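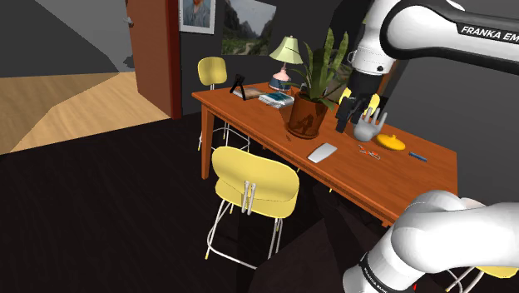

Rin Hayashi thinks we should stop testing the Vadano box at 60 frames, before we even finish the first table, and only look at films at 24, because that is what people at home will play on it. I wrote her objection first so that I don't forget it. I agree with half of it. Menus and sport channels are at 60, and it was in the menus that I saw the trouble.

June 24, 2023

Streaming box comparison, second day. On the bench: Vadano (the new firmware), Deton (same firmware as in May), and the old Nishimura stick as the reference. All three go to the same television through the same HDMI cable, one after the other. I don't use the switch any more. In May we lost a whole afternoon to it — it was telling the boxes that the television cannot do HDR, and we blamed the boxes.

Settings before start: television in game mode, motion smoothing off, energy saving off, sound to the television speakers. Every box was reset to factory state and signed in with the test account. Automatic updates off where the menu permits it. On the Deton it does not permit it, so I blocked the update server in the router. Please don't remove this rule until I say it is finished.

Cold start. I measured from the power plug to the first moment when the home screen reacts to the remote. The Vadano needs 35 seconds. The Deton needs 58. I repeated the Deton because I did not trust it, and got the same. The home screen of the Deton is already visible much earlier, but it doesn't react, so a person pressing the button will think that the batteries are empty. For the Nishimura I forgot to reset the stopwatch and have no number. To repeat.

Frame rate matching. The test clip is the one from Ryota Higuchi with the moving bar and the counter. The Vadano changes to 24 when the clip starts and changes back when it ends, with a black screen between. The black screen is longer than I like but the motion is clean. The Deton has the option in the menu under Display, Advanced, and it is switched on, but the television info panel says 60 all the time. I switched it off and on again, restarted, same result. Either the option does nothing in this firmware or it works only with certain players. Nanami Kudo says to try the built-in player before writing this down as a fault. Fair. Not done yet.

Menu trouble on the Vadano: when scrolling fast to the right in the row of apps, the picture stops for a short moment and then jumps. It happens only when the output is 4K at 60. At 1080p I could not make it happen. My guess is the preview pictures, they are probably loaded in full size and made smaller on the box. I will look at the memory during scrolling if I can get the debug connection to stay open. Today it closed five times.

Network. Wired, everything is fine and there is nothing to write. On wireless the Vadano stays on the slow band even when it stands near to the router. If I make the box forget the network and connect again, it takes the fast band, and after standby it is back on the slow one. Log line with the reconnect is number 1631 in the file from this morning, if somebody wants to look. Paloma Delacroix had the same behavior with another box from this maker and solved it by giving the two bands different names. This helps us but it is not something I can ask from a customer.

Remotes. The Vadano remote is Bluetooth and wakes the box without pointing. The Deton remote is Bluetooth too, but the power button is infrared only, so the box behind the television doesn't turn off. I had to walk around with it like with an antenna. Volume over HDMI-CEC works on both. On the Nishimura it works after the second press, the first one is always lost, same as in May.

Voice search I tried only in English. The Vadano understood film titles well, and my own accent less well. I will ask Ryota Mizuno to read the same list, so we have two voices.

The Nokatov player app: installs on the Vadano and the Deton, does not appear in the store on the Nishimura. Subtitles on the Deton are too low and the last line touches the border of the screen. I found no setting for the position. On the Vadano they are correct with the same file.

Open:
Nishimura cold start, with stopwatch at zero.
Deton frame rate again with the built-in player.
Vadano scrolling with memory log, 4K 60 and 4K 30.
Standby power for all three. The meter is with Nanami.
About Rin's question: I will keep the 60 tests for menus and do the film tests only at 24. If she still disagrees, please write it under this line.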